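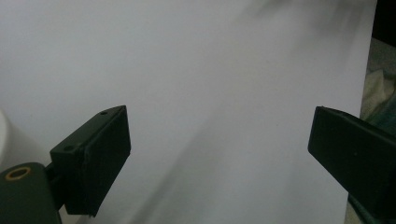 White paper, right edge

From: Yordanov
To: Pradau paper and packing list
Date: 19/08/2019
Subject: Re: Which paper for wrapping the plates?

Hello all,

I answer to the question from Flistside, because I did this same work in July and I made most of the mistakes already. The old message is quoted here so that you don't have to look for it.

> We have to pack the dinner service from the upstairs kitchen before
> the move. It is 268 pieces if I count the lids separately. I have
> newspaper for free from my neighbor, but my sister says the ink
> will come off on the white plates. Is plain white paper worth the
> money? And do you cut the sheets first, or do you tear them from
> the pile when you need them?
>
> Also, how many plates do you put in one box? Mine are heavy.
>
> Flistside

About the ink, your sister is right. I wrapped one small box in newspaper as a test and left it in the hall for 13 days. The glazed plates were fine after washing. But the cups that have no glaze on the foot became gray there, and I could not clean them well, even with baking soda. So for everything that is white or has a rough foot, I would buy the plain paper. You can still use the newspaper for filling the corners of the box, if there is one clean sheet between.

The paper I use is smooth and comes in big sheets. I put one sheet flat on the table, with the straight edge parallel to the side of the table, and I leave some free space on the right for the tape and the marker. It sounds like a small thing, but when I started, I covered the full table and then I was looking for the tape under the paper every few minutes.

I don't cut the sheets first. For a dinner plate I take the full sheet, put the plate near one corner, fold the corner over it and then roll the plate toward the opposite corner, pushing the sides in. For saucers I fold the sheet in half and tear it on the fold. If you run your nail along the fold two times, it tears quite straight. Cups need one extra piece inside, pressed in softly, and please don't push it hard behind the handle. I broke a handle like this.

For the boxes: the plates should stand on their edge, like records, and not lie in a pile. In my boxes I put 18 dinner plates and then I could still lift it, but I am not so young, so maybe you can take more. On the bottom goes a thick layer of crushed paper – here newspaper is good enough – and the same on top. Before closing, I press with the open hand. If something moves, there is not enough paper.

The lids I would wrap alone, each one, and put them in the same box as the pot or bowl they belong to. I put all the lids in one box together and afterwards it took me a full evening to find which one goes where. Write on the side of the box, not on the top, because on the top you can't read it when they are stacked.

I have 4 packs of the white paper left, not opened. If somebody near Pradau wants them, please write to me directly and not to the list. I can't send them by mail, they are too heavy for that.

One question from my side also: does anybody know a tape that comes off painted wood without taking the paint? I need it for the doors of a cupboard.

With kind regards,
Yordanov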